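Section 4: Setting up your Kerr label printer

Okay, you've got the printer out of the box and the power light is green. Now we get it talking to your computer. I wrote this part after setting up two of these at the Larodgate office, so the order I give is the one that worked for me.

1. Plug the power cord in first and wait 15 seconds. You'll hear the feed motor click twice.

2. Open the lid by squeezing both side tabs. Don't pry it from the front (I did, and the latch has never been the same!).

3. Drop in the roll with the labels facing up, and pull a bit of paper past the cutter.
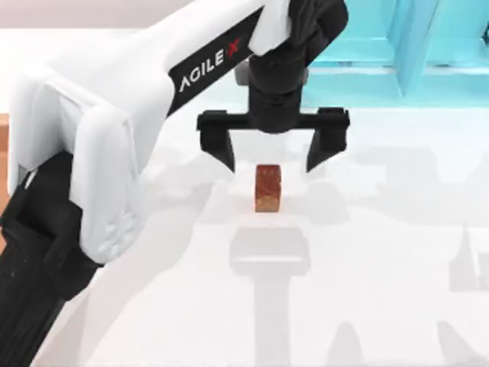
4. Close the lid until it snaps, then hold the Feed button down. One blank label should come out. If you get three or four in a row, the paper size is wrong and you'll fix that in step 6.

5. Go to the Zosine download page and grab the driver. You want version 244 or later. Version 241 installs fine, but it prints everything a hair too far left, and I spent a whole afternoon blaming the roll.

Caution: keep the USB cable unplugged until the installer asks for it. Plug it in early and your computer picks its own driver, and then you're stuck removing that one by hand.

6. In the settings window, choose your label size. The rolls we buy from Jesow are listed as 485, all the way at the bottom of the menu. 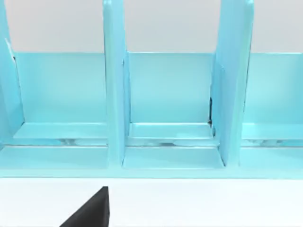
7. Print a test page and check the border. It should be even on all four sides. If the top line is missing, open the lid, nudge the roll back against the guide and run it again.

Note: Frøydis Ljungberg wrote to me about faint print on the shipping labels. Turn the darkness up one notch at a time, and wipe the print head with a dry cloth before you go past the middle setting.

Sharing the printer with other people? Leave it switched on and go to Section 5. Halvard Halvorsen wrote that one, and he covers the network password too.

Last updated 6/27/25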